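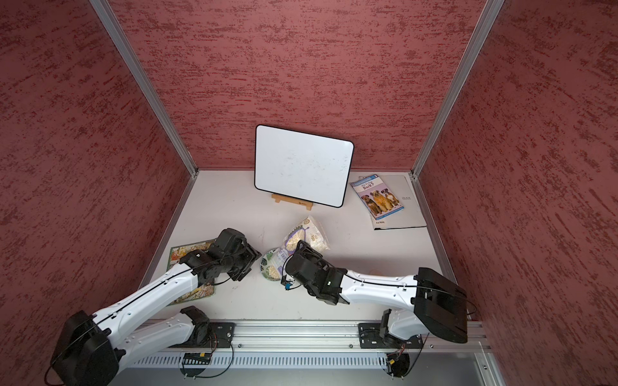
Blank whiteboard on its wooden stand, white table, red walls.

Privberg Walks: progress report to the Gauthier Fund
10/29/24

We are happy to report that the self-guided walking tour of Privberg is well past the halfway point, and that it has grown into something richer than the route we sketched in our application. The town has far more to show than its market square (which we knew), and a good deal of it sits on streets that visitors never turn down (which we knew less well than we thought!).

The route

The main loop now has 11 stops. It starts at the rail station, follows the old tram line down to the river, crosses at the iron footbridge and comes back up through the Canari quarter, where the dye merchants built their narrow houses with the tall attic doors. Our first draft skipped Canari completely. We added it after walking the streets in the early evening, when the low light comes straight up the lanes and the painted fronts look their best, and it is now the part of the tour we are most excited about.

To make room we dropped the waterworks. It is a wonderful building, but the sidewalk along that stretch is narrow and the traffic is fast, and we could not send families that way in good conscience. It will appear in the booklet as a side trip for people with a car or a bike.

There are also two short versions. One stays on level ground the whole way and has benches at every stop except the footbridge. The other is meant for people changing trains, and can be walked comfortably between the midday connections.

The map and booklet

The folding map is drawn and in its second round of corrections. Each stop has a number, and the same number appears in the booklet next to a page of text. We tried letters first, but the city bus lines in Privberg are lettered too, and our test walkers kept looking for a bus stop. Numbers it is.

Texts for eight of the stops are finished. The remaining three are the old customs house, the Flerkier arcade and the public baths. The arcade is slow going for a good reason: the city archive found a box of building plans that had been filed under the wrong street, and they show that the glass roof was added in a second phase, after the shops had already opened. We are rewriting that page from scratch, and it will be much better for it. The box also holds a lovely drawing of the original gas lamps, and we have asked for permission to print it.

We will print 607 copies of the booklet in the first run. The odd number comes from the printer's sheet count, and going to the next step up would have cost us the heavier cover stock. The folding map will be free at the station, the library and the hotels that have asked for it.

Test walks

We held 2 test walks on the full loop, one with residents and one with out-of-town guests. Both groups finished in good spirits, and both gave us plenty to fix. The main points were:

The turn after the footbridge is easy to miss. We have added a small sketch of the corner to the map.
Stops 6 and 7 are so close together that people read the wrong page. The booklet now tells walkers to cross the street before reading on.
Several guests wanted to know where to find a restroom, a drinking fountain and a decent cup of coffee. The first two are now marked. For the coffee we are still working out a fair way to list cafés.
The residents wanted more about who lived in the buildings and less about window styles. We have trimmed the windows (with some regret) and added the stories.

Signs

The city has approved small numbered plaques for the stops on public property. Private owners have been generous as well, and only the customs house is still open, as the building is changing hands. If the new owner would rather not have a plaque, we will put it on the lamppost opposite.

Budget

Spending is in line with the plan, with one change. Map drawing came in 300 dollars under the estimate, and we would like to move that amount to the large-print edition, which had only a small line in the original budget. Please let us know if you need a separate written request for this.

What comes next

The last three texts go to our proofreader next, followed by the final map corrections and the order for the plaques. Printing is set for February, so that everything is in place before the spring visitors arrive. We plan one more walk before then, on the level route, with wheelchair users and parents with strollers, and we would love to have someone from the Fund along. Wear good shoes, as the cobbles in Canari are as uneven as ever.

A copy of the current map draft and the eight finished texts are attached.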